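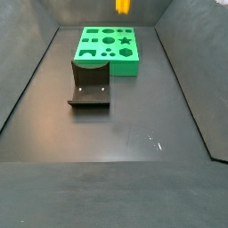

Ticket: insertion success rate fell off a cliff after the bin swap
Project: Sethi (contact-rich insertion, learned search policy)
Site: Felport lab, bin cell 2
Status: resolved, with one follow-up still open
Component: perception / reward labelling

Opening post

Hi all, I'm stuck and could do with some fresh eyes. We're trying to reproduce our own result from the spring, the one where the policy learns to find the right hole by feel after a rough visual guess. Same green shape-sorter block, same yellow fingers, same code as far as I can tell. In the old bin it was lovely. In the new grey one it gets the round hole most of the time, makes a fair go of the hexagon, and is hopeless on the star. It hovers, comes down on the solid bit between cavities, wiggles a bit and gives up.

What I've tried so far:

Restarted everything (obviously).
Re-ran the hand-eye calibration. Residuals look fine, same as before the swap.
Rolled back to the spring checkpoint. Just as bad, so I don't think it's the training run.
Swapped the finger pads for a new pair. No change at all.

Logs are in the usual folder under Tondon, which is what we're calling the new bin config. Any ideas welcome, however daft.

Update, same afternoon

Someone asked whether the block is moving during the attempt. Good question! I'd assumed it wasn't, because the black L-shaped bracket stands right in front of it and I'd been thinking of that as a stop. But the bracket only overlaps the lower left of the block from where the camera sits, and there's nothing in front of the right-hand side. So if the gripper pushes down off-centre, the block could well be turning a little and we'd never notice in the success numbers.

I went back through the wrist force traces to check. There's a sideways blip just after contact on a lot of the failed star attempts, and hardly any on the round ones. That fits a block that's twisting. The round hole doesn't mind being rotated and the star minds very much, so I felt quite pleased with myself.

Update, next morning

Less pleased. I fixed the block down with double-sided tape and ran 129 attempts on the star. Better, but nowhere near the spring figure. The sideways blip has gone, so the twisting was real, it just isn't the whole story.

So I looked at the first stage instead, the visual guess. This is the bit that picks a starting pose from the fixed camera before the arm goes in to feel its way. I dumped the heat maps for a few dozen failures and the guess is way off, and always in the same direction – towards the front left of the block. That's the side where the bracket is in the way.

My theory now: the pose estimator fits a rectangle to the green area. With the bracket covering part of the block's front, the green bit it can see isn't a clean box any more, and the fit gets dragged about. In the old bin the bracket was off to one side and the camera saw the whole of the block. The top edge of the bracket's upright is a shallow curve as well, so the line where black meets green isn't even straight. I can't think that helps.

Reply to the question about lighting

Yes, I did wonder. There's a warm patch on the left of the bin floor and the rest is a cooler grey. I masked the floor out completely and got the same wrong guess, so I'm ruling it out. Same goes for the white scuffs on the right of the floor. They do show up as little false edges, but the estimator only cares about green and they don't get anywhere near the threshold.

The fix (I think)

Two changes, both small.

First, the estimator now fits to the top face only. The top is lighter than the front face, so it's easy enough to separate, and I use the cavities as landmarks. They show up as nice dark shapes on the bright green. The star and the big round hole next to it do most of the work, and the hexagon sorts out which way round the block is. Whatever's covering the front doesn't matter any more.

Second, I relabelled the data. We had 3,000 attempts collected in the new bin and the starting poses were wrong in a good chunk of them, which means the search policy was being told off for failures that were really the camera's fault. I threw out anything where the old and new guesses disagreed by more than 10 mm, and that left us with about 2,000. I fine-tuned from the spring checkpoint on those overnight.

Result: the star is back to where it was in the spring, near enough, and the hexagon is slightly better than it was. The arch is still a bit hit and miss – it was in the spring too, so I'm not counting that against the new bin.

One thing worth knowing if you're using this set-up for the paper. The ablation where we switch off the touch stage looks much worse on the Tondon data than on the old data, and I'd been ready to write that up as "touch matters more in clutter". Please don't quote that! Most of the gap goes away with the new estimator. There's still a difference, but I want more runs before I say how big.

Still open

I've left the tape on for now. It's a bodge, and if we want to claim the method copes with a loose block then it has to come off again and we need to measure it properly. I'd also like to know whether the Naltville cell has the same problem, as they copied our bin layout and presumably our estimator settings too. If someone there could run the pose dump script on a few of their failures and attach the heat maps to this ticket, that'd be brilliant.

The estimator change is on the main branch. You'll need to delete your cached poses before you run it or it'll quietly carry on using the old ones (ask me how I know).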